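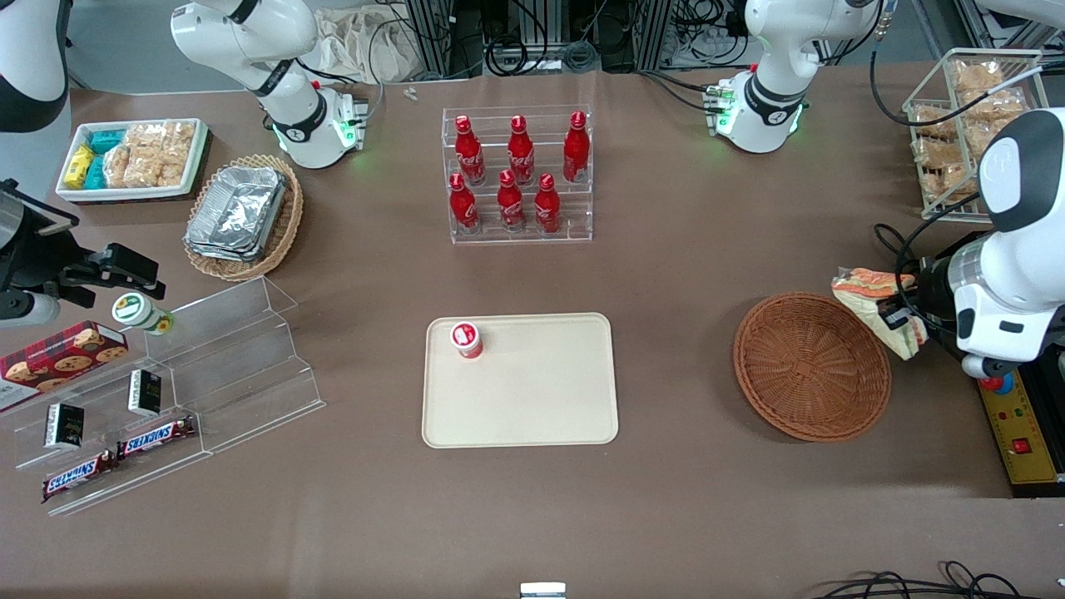

The Kerslake bowls club has played on the same green behind Clarlow Road for as long as its chairwoman can remember, and she joined as a teenager. We met her in the clubhouse in June, an hour before an evening match.

The club was started by workers from the Kitstead brickyard, who leased the land and laid the turf themselves. "They had one set of bowls between them for the first season," she says. "You played your end, then you handed them over."

The first minute book is still in the office. It records a membership fee, two fines for bad language and a long argument over whether players should wear hats. Women were let in as full members much later. Her aunt was one of the first. "She had been making the teas for years by then, and she beat the club captain in her second month."

Membership reached its peak when the brickyard was still open. After it closed the numbers fell every year, and at the lowest point there were 20 paying members and two teams that shared players. The club thought about merging with Grulasero, its neighbor across the river. The talks went on all winter. "We would have kept our name on the shirts and lost the green," she says. "We voted it down by one vote. I voted for the merger, so I was wrong about that."

What helped in the end was a change in the playing times. Matches used to start at 2 in the afternoon, which ruled out anyone with a job. The club moved them to 6:30 and put in lights - secondhand ones, from a tennis court. Younger players began to come, several of them from the same street.

The green itself needs work. One corner drains badly and the ditch on the north side has to be rebuilt before next season. A new surface was priced and turned down. "Grass is slower when it rains, and you learn to play it," she says. "The visitors complain. We don't mind that much."

She plans to step down as chairwoman next year but will go on playing in the second team. The evening's match was against Grulasero, and she left to find her shoes.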